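About Zirkent

Zirkent builds and sells simulated rooms for testing robot arms. Customers load a room, place their arm model in it, run their control software against it, and receive a report. The work covers tabletop handling in homes: reaching, grasping, lifting, and placing ordinary household objects. 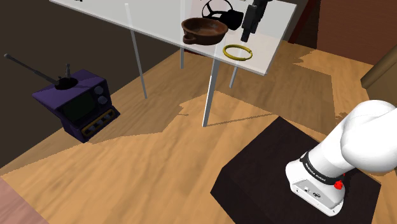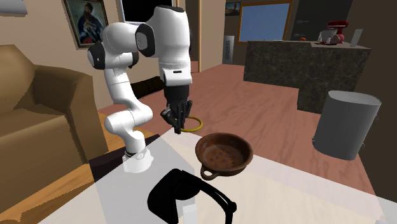 Two renders from one household room. Both include the white arm, the black end effector, and the yellow ring of the tabletop task set.

What we sell

Our main product is Flukier, a library of furnished interiors with physics properties assigned to every object a robot is expected to touch. The current release holds 1,046 objects. Each object has a collision mesh, a mass, a friction value, and a center of gravity. Objects with handles carry separate geometry for the handle, so a finger can pass through the opening where the real part would allow it.

Rooms are supplied complete. A kitchen counter, a sofa, and pictures on the wall have no part in a grasping task, but they do affect a vision system that has to find the target against them. Customers who want a bare test cell can switch off the background set with one setting. Most leave it on after the first month.

Furtado is the test runner. It takes a task definition and repeats it with changes to object position, lighting, surface friction, and camera placement. A standard Furtado batch is 300 trials per task. Each trial is logged with joint positions, contact forces, and the rendered views from all active cameras. Failed trials are sorted by the stage at which they failed: approach, contact, lift, transport, or release. Trials that end in a joint limit or a self-collision are listed separately and are not included in the success rate.

Fadov is our service offering. Customers without simulation staff send us an arm description file, a gripper description file, and a written statement of the task. We build the setup, run the batches, and return the logs with a written report. Fadov jobs are quoted at a fixed price after we have read the task statement.

How a room is made

Work starts with a floor plan and an object list. Furniture goes in first, then the robot mount, then the task objects. The mount position is checked against the reach of the arm before anything else is placed on the table. Changing it later means repeating every calibration run.

Materials are assigned twice, once for rendering and once for contact. The two are kept separate on purpose. A glossy surface in the renderer is not assumed to be slippery in the physics engine, and customers can change either value without touching the other.

Thin objects take the most time. A ring lying flat on a table gives a finger very little to close on, and small errors in the contact model show up as objects that jump or sink. We run each thin object through 13 contact checks before it goes into the library. Bowls and pans get a shorter series, with added checks on the rim and handle.

Supported hardware

Flukier accepts any arm with a valid description file. Parallel grippers and multi-fingered hands are both supported. Suction tools are supported in Furtado for flat, rigid surfaces only. Soft grippers are not supported at this time. Mobile bases can be loaded, but the base is treated as fixed during a trial.

Fabric, liquids, and food that changes shape are outside the current scope. Cushions and upholstery are modeled as rigid bodies with a high friction value. Requests involving deformable objects are logged and reviewed at each release.

Accuracy and limits

A simulation result is an estimate. We advise customers to run a sample of any task on physical hardware and compare the failure stages with the Furtado log. When the two disagree, the usual causes are gripper friction, cable drag, and camera calibration, in that order. The report template has a page for recording this comparison. Renders are intended for testing vision software and should not be used as a source of dimensions. Dimensions are in the object data sheets.

Licensing and support

Flukier and Furtado are licensed per site, by the year. A site license covers up to 3 concurrent runs, and additional runs can be added at any time during the term. Universities receive the full library under a teaching license that excludes commercial reports.

Releases are issued every January, with corrections between releases as needed. Object identifiers never change between releases. If an object is corrected, it receives a new revision number and the previous revision stays available, so older results can be repeated.

Support is by ticket. Please attach the arm description file, the room name, and the trial log. Tickets without a log are returned with a request for one.

Page last revised October 8, 2021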